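Accueil | Catalogue | Interventions | Liens

Imprimer cette page | Envoyer par e-mail

Notes pour l'intervention « Presser un maxi en petite série »
8 juin 2020

Rappeler d'abord qui parle : le label Fevis, techno et house, surtout du vinyle. Passer vite sur les débuts.

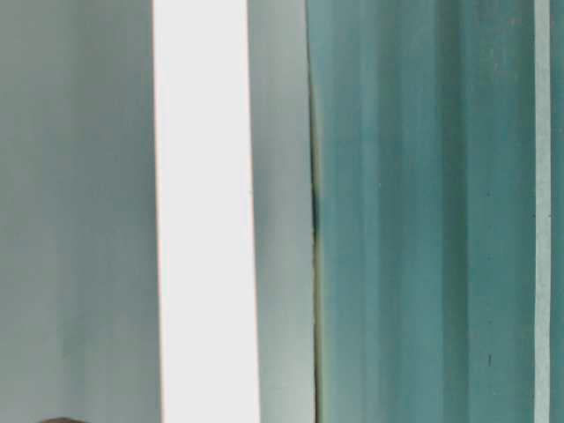
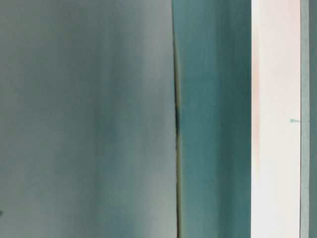
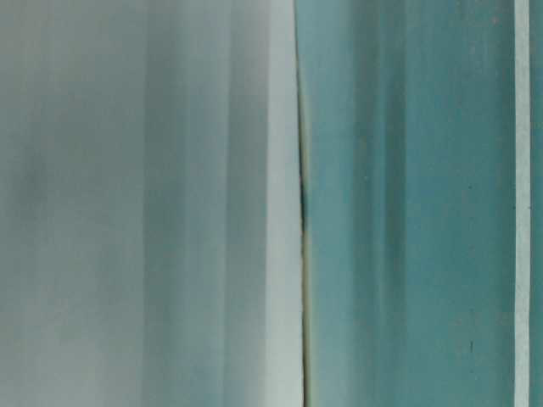

Des surfaces lisses, pâles et turquoise, de très près.

Point 1. Le tirage. Notre premier maxi, celui de Cuveo, est sorti à 200 exemplaires. Trop peu pour le distributeur, trop pour notre liste de contacts. Il en restait 12 au bout d'un an. Le suivant, signé Lamptey, a été tiré à 276 : c'était le nombre de précommandes, on n'a rien ajouté.

Point 2. Le mastering. Face A à 45 tours si le morceau dure moins de dix minutes. Demander un test pressing et l'écouter sur deux platines différentes. Sur le Lamptey, la basse en stéréo faisait sauter le diamant à la fin de la face B. On a refait la gravure, le bas du spectre en mono.
(Passer l'extrait avant, puis l'extrait après. Vérifier le volume.)

Point 3. L'argent. Facture de l'usine pour le Cuveo : 1 387 euros, pochettes neutres comprises, port en plus. Ne pas oublier les droits de reproduction mécanique, à déclarer avant le pressage.

Point 4. La distribution. Grarerico prend en dépôt et paie à trois mois. Les disquaires du coin paient parfois comptant. Garder une partie du stock pour la vente directe.

Prochaine sortie : juillet, si l'usine tient le délai. Ne pas annoncer le titre.

Questions de la salle. Si on demande pour le numérique : même date que le vinyle.

Contact | © Fevis | Haut de page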